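Bedroom Textiles: Sorting and Folding
Gallery 4 of the Dusard household series

Text and captions: Paraschiva Filip
Posted January 19, 2020

The Dusard series covers routine textile work in small rooms: what is stored, where it is put while it is being sorted, and how it is folded. Earlier galleries dealt with kitchen towels, table linen and coats. The present one deals with a bedroom in the Skillutberg apartments, with the bed used as the work surface. Captions are limited to material handling. Room dimensions and storage volumes are in the notes at the end.

Terms follow the Hidayat list. "Throw" means any single-layer cover. "Quilt" means a cover with filling. "Fringe" means free strands at an edge, knotted or not. Items are sorted by color first and by weight second, which keeps lint from dark knits off the pale covers.

1. Bed as sorting surface
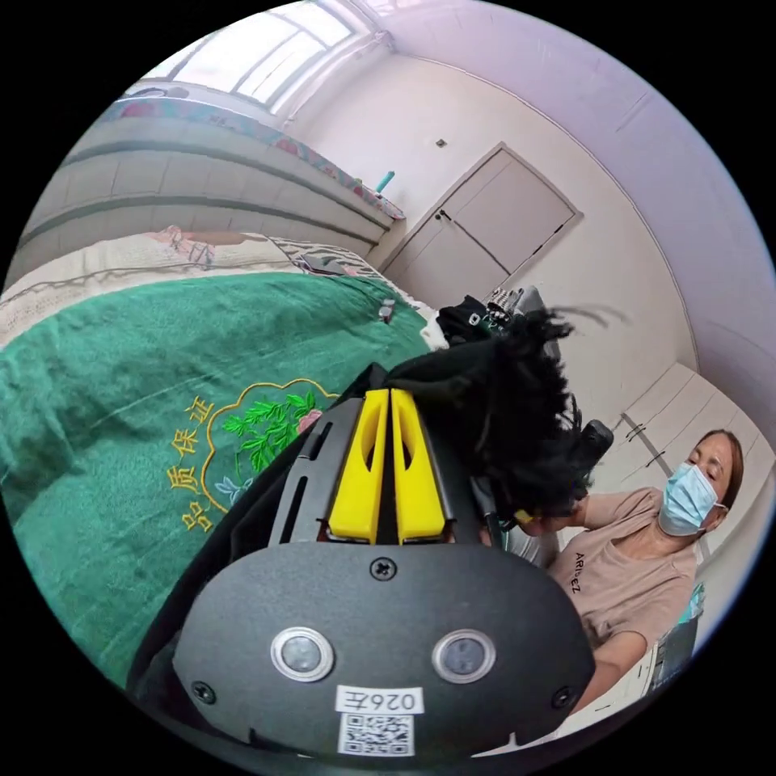
Sorting on a bed calls for a smooth top layer in one main color, so that small items can be found again. A tightly woven cover is preferred; open knits catch on hooks and zippers. Dark clothing should be kept to one side and worked through from the nearest item outward. The green blanket serves well as a ground for this, and black pieces stand out clearly against it. Its emblem, flowers and leaves inside a gold outline with the characters 品质保证 ("quality guaranteed") alongside, also gives a fixed reference when the blanket is later folded: emblem outward, edges in. The cream patterned quilt is treated as a separate layer and is folded last.

Small hard objects are removed before any folding starts. Clips, caps and buckles left inside a stack leave marks in soft fabric after a few weeks. A shallow tray 15 inches wide is enough for one bedroom. Hafiz Liem, who revised the folding notes in August, recommends a tray with a raised lip on all four sides.

2. Fringed pieces

Fringe is the slow part of the work. Strands tangle with each other and with anything that has a loop or strap, and pulling from the body of the cloth tightens the tangle. The piece is held up by the middle or by one corner so that the strands hang or spread by their own weight. Straps and belts are taken out of the pile by hand and set apart. 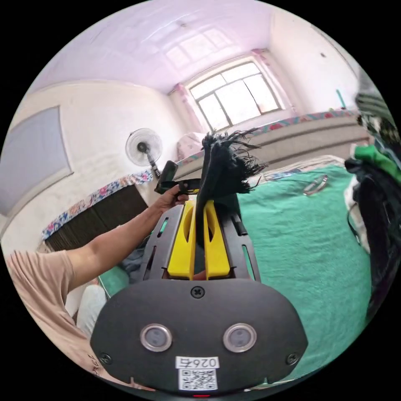
Once the strands are free, the cloth is laid flat with both fringed ends facing the same way. It is folded in half lengthwise, then in thirds, and the fringe is turned inside the last fold. Rolling is acceptable for thin weaves. Hangers are not used for fringed pieces over 700 grams – the fold line stretches and does not recover.

Notes

Storage: one Endier under-bed box, holding up to 13 folded pieces. Fringed items go on top, with a cotton sheet between them and the knits.

Work surface: bed only. No table or folding board was included in the procedure.

Series index: item records for all galleries are kept in one list, now at 3,000 entries. Corrections to the folding notes go to Hafiz Liem, and corrections to the captions to Paraschiva Filip.

Next gallery: pillow covers and bolsters.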